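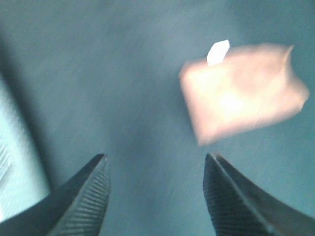

I went to the Motent open day expecting to be sold something, and I was. The pitch is that a pair of robot arms can fold your microfiber towels. Maybe so. I'd still like to see one do a fitted sheet.

What I took home was mostly stuff you can do by hand.

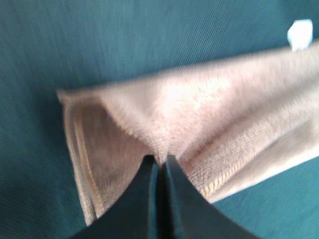 Don't grab a towel by the fuzzy middle and hope. Find the hem and work from there. A thick towel pinched in the center bunches up, whoever is doing the pinching.

Lay it out flat before the first fold and smooth it toward the corners. A dark cloth on the table helps, as you can find the edges of a light towel fast.
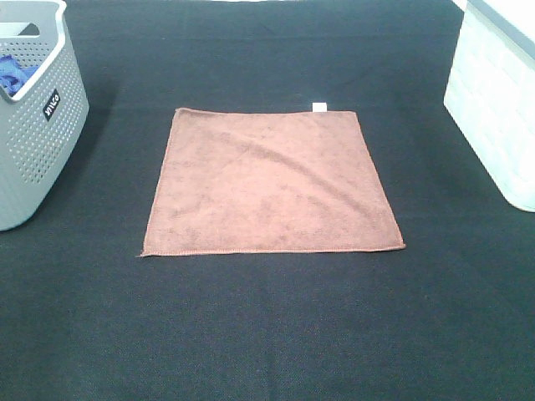
Skip fabric softener on microfiber. Keep the clean basket and the dirty basket on opposite sides of you.

Would I buy the arms? No. I have 15 towels and two hands.

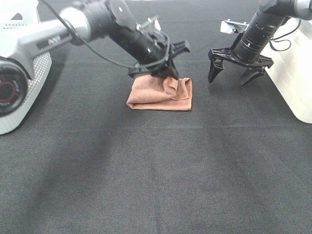 Areti Ververidis wrote in to say she'd wait for one that also carries the stack upstairs, and that she folds in thirds so the shelf door will close.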